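Thursday, late

I have spent an evening of my one life on a children's shape sorter, and I'd like it on record that I started out meaning to do the taxes.

The gray-green box came first. I wanted it clean before anything went back in, so out came everything, and then I stood over it with a cloth for far longer than a shallow box deserves. The walls took a wipe well enough. The smudges on the near side have decided to stay. So have the little white specks on the floor, over on the right, which I went at with a thumbnail, then a damp sponge, then language. There's a thin line next to them that may be a crack. I have chosen to think of it as a hair.
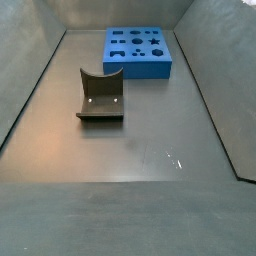 Flurina wrote back that I should leave the specks alone, that a box which has been used is allowed to look it, and had I tried baking soda. I pointed out that those were two different pieces of advice. She said to take whichever one got me to bed.

I tried the baking soda. The specks are thriving.

Then the sorter. It's a fat slab of blue foam with holes cut in it, three rows of them, and I had remembered it as a toy for babies, which shows how long it's been since I tried it. The star is easy. The hexagon is easy if you're in a good mood. After that the thing gets sly. There are round holes in more than one size and square holes all over the place, two of them sitting side by side like neighbors who don't speak. In the back row there's a sort of cradle shape, or an arch, depending on who you ask. I say cradle. Radoslava says arch and won't discuss it.

The piece that undid me is the red-orange one, a block on top with two skinny legs under it. It looks like a small man in tight pants. I was sure he went in at the back. I was then sure he went in on the right, and for a while I was sure he belonged to another set entirely and had wandered in from the Fitberg bag, the one with 43 pieces and no lid. Radoslava, from the couch, said to hold him upright and go straight down. I told her I was familiar with down. 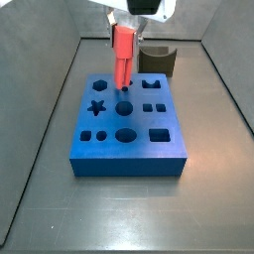 Friday, to do

Taxes, for real this time.

Look through the Fitberg bag for anything else that has legs.

Return Radoslava's sponge, or buy her a new one and say nothing.

Find a lid that fits the gray-green box. The one from the hall closet is too long by the width of my hand, and I've tried it both ways around, twice.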